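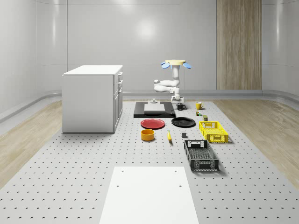
November, notebook 3, glaze tests for the Clurby order

Started at 7.40. The kiln was still at 209 degrees inside when I came, so I did not open it and I wrote the labels first. Ute Lindemann says she opens at 200 and nothing ever cracks. I prefer to wait more.

Opened at 9.15. On the middle shelf were 24 test tiles, all from the Myung clay, four glaze mixtures with six tiles for each. Results:

Mixture A: smooth, a little too blue at the edges. Two tiles have pinholes.
Mixture B: ran down and stuck to the shelf. I lost one tile when I took it off. The shelf must be ground again.
Mixture C: the best until now. Even colour, no pinholes, but the surface feels a bit dry under the thumb.
Mixture D: same as last month. I don't know why we still test it. Byung-chul Choo wants to keep it, he should write the reason here.

Bisque firing is still at 1000 degrees for all of them. Eun-ji Ma asked if we can go lower to save time. I would like to try it, but only with our own tiles and not with the Clurby pieces.

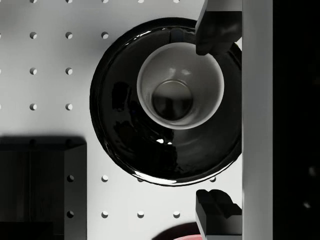 About mixture B, I looked in my old notes and I think the mistake is in the weighing. The batch was made for 3000 g dry weight, but the water was measured from the smaller recipe and then corrected by eye. So the thickness on the tile is not known. Please, next time write the water in grams also, and write who mixed it. I made the same mistake myself in spring, so this is no complaint.

Sieved C again in the afternoon, two times through the fine mesh. There was a hard piece at the bottom of the bucket, perhaps old frit from the Grurnar bag. That bag has been open since summer. I have put a clip on it.

Yi-an Jeon called from Clurby at 14.30. They want to see two colours, not four, and they ask for the matt one on the foot ring too. I told her that a glazed foot will stick to the shelf. She will ask them again.

To do:
Grind shelf 2 and put new kiln wash.
Mix C with one part more of feldspar, six tiles, thick and thin dip.
Ask Sang-wook Gil for the key of the clay store.
Order cones, only one box left.

Kiln loaded again at 17.50, slow program, lid closed by me.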